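How a Two-Armed Robot Learns by Being Shown
Robots and Machines, ages 9 to 12
Written by Itziar Carrasco, Traronis Learning Lab

What is a demonstration?

There are two main ways to get a robot to do a job. In the first, a person writes down every movement as a list of instructions: go to this point, close the fingers, go to that point. This works well in a factory where each part arrives in the same place each time.

In the second way, a person moves the robot through the job while a computer records it. One recording is called a demonstration. After many demonstrations, a program looks for patterns in them and works out how to move the robot by itself. This is called imitation learning, and it is the method used in our project, Sepp.

What gets recorded?

During a demonstration the operator holds a pair of handles. When a handle moves, the robot arm on that side moves in the same way. Many times each second, the computer saves two kinds of information:

The angle of every joint in both arms. A joint is a place where the arm can bend or turn, like your elbow.
A picture from each camera.

The angles tell the program what the arms did. The pictures tell it what could be seen when they did it. The program needs both, and they must carry the same time stamp. If the pictures are late by even a small part of a second, the program learns to move late as well.

Why use two arms?
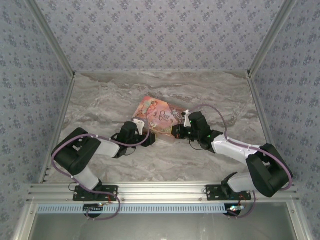 Two arms can do jobs that are hard for one, such as holding a wide object from both sides. They are also harder to control. If one arm pushes more than the other, the object slides or turns. In the task we call Cledari, the arms have to work on a single object from two sides. The object with "Once Upon a Time" written on top lies at a slight angle, the left gripper has a finger against one edge, and the right gripper is pressed against the right side. A program controlling these arms must choose a movement for both at the same moment, so we treat the two arms as one machine with twice as many joints. It doesn't have a separate "left brain" and "right brain".

Why use more than one camera?

A camera fixed beside or above the workspace can see the whole job. It shows where the object is, which way it is turned and where both arms are. It has one weakness. When a gripper comes close to an object, the arm can block the view of the fingers. The gap between finger and object may also be too small to measure from far away.

A second kind of camera is mounted at the wrist. It travels with the gripper, so the fingers stay in almost the same part of every picture while everything else shifts. This makes the last small movement before a grasp easier to judge. The wrist camera has the opposite weakness: it can't see much of the workspace, and from close up it may show only part of a large object.
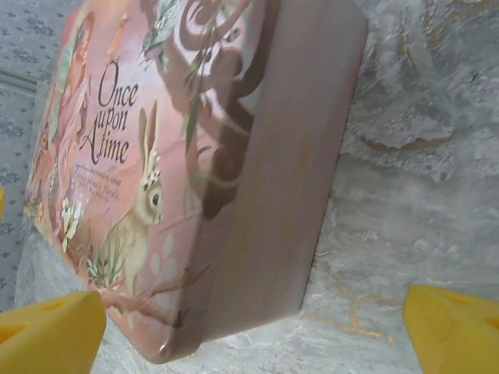 A view from a gripper camera. The yellow fingers are open on either side of the lower end of the object and are not touching it yet.

How does the program learn?

Our program is called Tundetti. We recorded 763 demonstrations and chose 500 of them for training. The others were left out for several reasons. In some, the operator dropped the object. In others, the time stamps did not match.

Training goes like this. Tundetti is given the pictures and joint angles from one moment and has to guess the next movement. Its guess is compared with what the operator really did. The difference between the two is called the error. The program then changes its own settings by a tiny amount to make the error smaller, and tries another moment. This is repeated a very large number of times.

Did the wrist cameras help?

To find out, we trained Tundetti twice on the same 500 demonstrations. The first version was given only the fixed camera. The second was given the fixed camera and the wrist cameras. Each version then had 35 tries at the Cledari task, with the object placed at a matching set of starting positions so that the comparison was fair.

The version with only the fixed camera finished 13 of its 35 tries. The version with all the cameras finished more than twice as many. Most failures of the first version happened in the same way: a finger closed slightly too early and pushed the object aside.

This result is for one task and one robot. A job with large, slow movements might not need wrist cameras. We plan to repeat the test with objects that bend, such as cloth.

Words to know

Gripper: the part at the end of a robot arm that holds things.
Joint: a place where the arm bends or turns.
Time stamp: a label that says exactly when something was recorded.
Error: the difference between the program's guess and the operator's movement.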